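Looking after a bamboo board

I've had the same bamboo board for nearly 9 years and I love it more every year! Most of its care is plain washing up: hot water, a drop of soap, a quick scrub on both sides (always both, or it cups), then stand it on its long edge to dry.

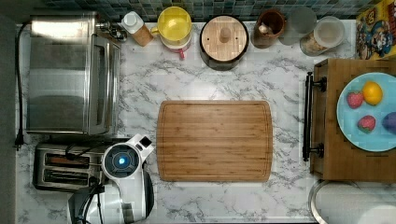 For onion and garlic smells, scatter coarse salt over the surface and rub it in with half a lemon. Leave it for five minutes and rinse. Beetroot takes a second go, and turmeric, well, good luck.

Oiling is the fun bit. Warm a little food-safe mineral oil by standing the bottle in a mug of hot water, wipe it on along the strips and leave overnight. I do mine in September and again in spring, 2 thin coats each time.
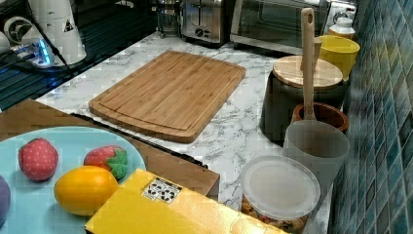
Don't forget the juice groove! A cotton bud gets the oil right into the corners, and an old toothbrush is brilliant for crumbs. If the surface has gone furry, go over it lightly with fine sandpaper before you oil.

Mercedes Grajales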